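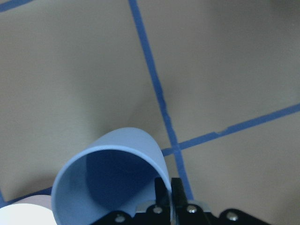

Prelline Cell Marking and Check Kit

Catalog no. 3270. Made by Mader, packed at Clernalthorpe.

The Prelline kit is for benches where robot arms handle household objects and people step in to reset them. It holds blue tape, a corner gauge, a floor sign and a laminated rule card. Most buyers use it to lay out a tabletop grid, so that start positions can be written down and set up again the same way.

Laying the grid

Wipe the table and let it dry. Run the long strips first, edge to edge, then the cross strips. Overlaps are fine. Lifted ends are not – press them down or replace the strip. Redo the camera check whenever a strip is moved.

What the rule card covers

Arms stopped and the stop button within reach before anyone reaches over the table. One person gives the start call. Grippers are opened by command, never pulled apart by hand. Cups, bowls and plates are plastic, with no glass or ceramic on the table. Any appliance used as a prop stays unplugged unless the written task calls for power. Cables along an arm are checked at the start of every shift.

The card does not replace a risk assessment. If your site already has one, its limits come first. Speed limits and stop distances are left blank on the card and must be filled in by the person responsible for the cell.

Two arms over one table

Mark which cells each arm may enter and which are shared. Only one arm goes into a shared cell at a time. The second arm waits outside with its gripper clear of the objects, and a held object counts as part of the arm when you work out clearance.

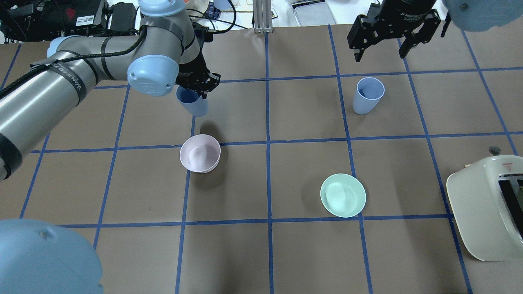

Iraís Cisneros wrote to us that her lab treats the shared cells as off limits to hands until both arms report stopped, even when only one of them has been moving. We have added that line to the current card.

Ordering

Kit, complete: 3270
Tape refill, 30 rolls: 2655
Rule card only: 99

The numbers above are catalog numbers, except the roll count. Orders received by noon on Tuesday ship the same week. Older cards can be exchanged free of charge.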